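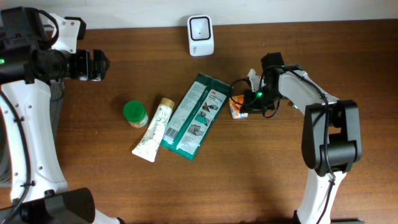 Oil finishes fail slowly, and the failure shows up first in how the surface handles light. A film finish such as lacquer chips or clouds and you know where you stand. A penetrating oil just thins out in the places that get wiped most, and the color goes flat there over a year or two. Reddish-brown wood like this tabletop makes it harder to judge, as a warm grain hides a lot of uneven absorption. I now check with a lamp held low to one side, at night, with the overhead light off.

My own kitchen table had its last full coat before we moved, and I had been putting the job off. I started on a Thursday with the Clomach scraper, which has a replaceable blade and a handle that is too short for my hand. Scraping took out the old wax along the front edge. After that I sanded with 120 grit, then 180, and stopped there. Going finer closes the surface and the oil sits on top of it. I did one test corner at 320 and it took up visibly less.

The oil was Worix hardening oil, satin. The can says to apply generously and wipe after 20 minutes. In my kitchen in August that is too long - it was already dragging at 15. I wiped the second half at 12 and had no streaks. The first half needed a gray pad and a little fresh oil to level it out.

I weighed the can before and after on the kitchen scale. It went from 1,289 grams to 943 over both coats, including what ended up in the rags. The second coat used much less than the first. Rags went outside, flat on the concrete, until they were stiff.
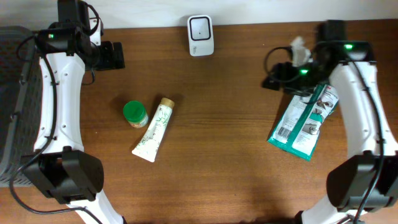
Grain direction matters more during wiping than during application. I put the oil on in any direction and then make the last pass along the grain with a clean cotton cloth, full length, no stopping in the middle. With horizontal grain, as on the table here, that means working side to side, and the wall behind is the thing to watch. A pale off-white wall picks up an oily cloth mark very easily, and matte paint does not let go of it. I pull my table out and tape a strip of Leitner masking paper along the wall anyway.

Curing is still going on. Water beads after two days, but a hot mug left a faint ring on day four, which buffed out. I will hold off on the Mitska wax until the smell is gone. The underside got one thin coat as well, mainly so both faces take up moisture at a similar rate. The legs are beech and can wait for cooler weather.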